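January, bench notes, bottle adhesive trials (cont.)

Started 8:40. Hina already had the oven on so no waiting. Picking up from batch C, the one that went stringy.

Recap for Yaa as she was out: we want a label glue for the Trenau squeeze bottles that comes off in warm wash water but doesn't lift in a steamy bathroom. Old glue passes steam, fails wash. Batch C did the opposite. Batch D is C with less of the Clatix thickener and a bit more starch.

Mixed D in the small pot. Went lumpy at first, my fault, added starch too quick. Strained it through the coarse mesh and it was fine after. Final weight 519 g, lost some to the strainer. Color a bit yellower than C. Smell the same (bad).

Spread on the paper labels w/ the flat blade, left them 30 min under the weight. Fuseini thinks the weight is squeezing glue out the sides and we should go to the lighter one. Probably right – edges were tacky on most of them. Did the second tray with the light weight, marked with a pencil tick on the back.
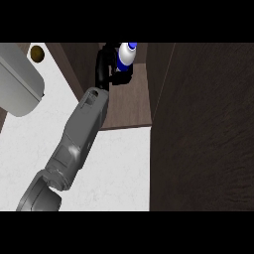
Steam box next. 30 minutes, lid taped becuase the hinge is still loose. Heavy tray: corners lifting on the curved shoulder, flat parts solid. Light tray: much better, one label with a bubble in the middle but I think I trapped air putting it down. Not going to count that one either way until I see it again.

Wash test at 47 C, no soap. Light tray labels slid off whole after a short soak. Bit of haze left on the plastic, wipes away with a thumb. Heavy tray took longer and two tore. So more glue is NOT helping, same as Aisyah said back when we did the jars. Should have listened.

Things still bugging me:

- bath temp drifts when the lid is up, need to log it properly instead of glancing at the dial
- shoulder curve. Maybe cut the label shorter? Ask Ynyr if the Declercq people would even allow that, their art runs right to the edge
- D in the pot had a skin on it by lunch. Need a lid or we make it fresh each time

Afternoon: cut a new stack of blanks, cleaned the blade, relabeled the tubs as the marker on A and B had rubbed off. Please use the paint pen from now on. Hina put the leftover D in the fridge, top shelf, to see if it seperates overnight.

Next: batch E, same as D but starch in cold and slow. Light weight only. Order more Clatix before we run out, the open tub is nearly scraped.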